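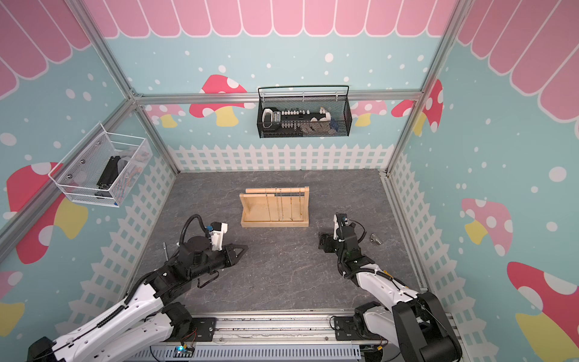
skedcombe_sue
Necklaces. How is everybody storing them so they don't knot? I finally bought one of those little wooden stands after losing a whole evening and a pin to a chain I don't even like. Five thin ones are hanging from the crossbar now, gold and silver mixed, and they reach all the way down to the base, so I'm wondering if I should have gone taller. I own 36 of these things. Don't ask.

Brutness
Taller, yes. Once the ends pile up on the base they find each other. Mine did.

marrow_and_pea
Disagree. Height is fine, it's how close they hang. Put two on the stand, the ones you wear, and everything else goes flat in a drawer.

skedcombe_sue
Two? I might as well use a nail.

marrow_and_pea
A nail is free.

Ueda81
Close the clasps before you hang them. Most of my tangles were one open clasp grabbing the chain next to it. Also I like the mushroom walls and the pink awning, my jewelry lives next to a water heater.

skedcombe_sue
Thanks, the mushrooms get more compliments than the necklaces do.

Brutness
Drinking straws for travel, by the way. Thread the chain through, close it, done.

marrow_and_pea
I tried straws. Then I had knotted chains and also straws.

Brutness
You have to cut them to half the length of the chain – did you cut them?

marrow_and_pea
I did not cut them.

Ueda81
Viktória Juhász at the bead shop in Rikudside told me to hang the thin ones at the ends and something heavier between them. Works with my three. No idea about 36.

skedcombe_sue
I don't own anything heavier. Would a mesh basket do for the rest, or am I going to regret it?

Brutness
Regret it. The clasps catch in the mesh.

marrow_and_pea
Drawer.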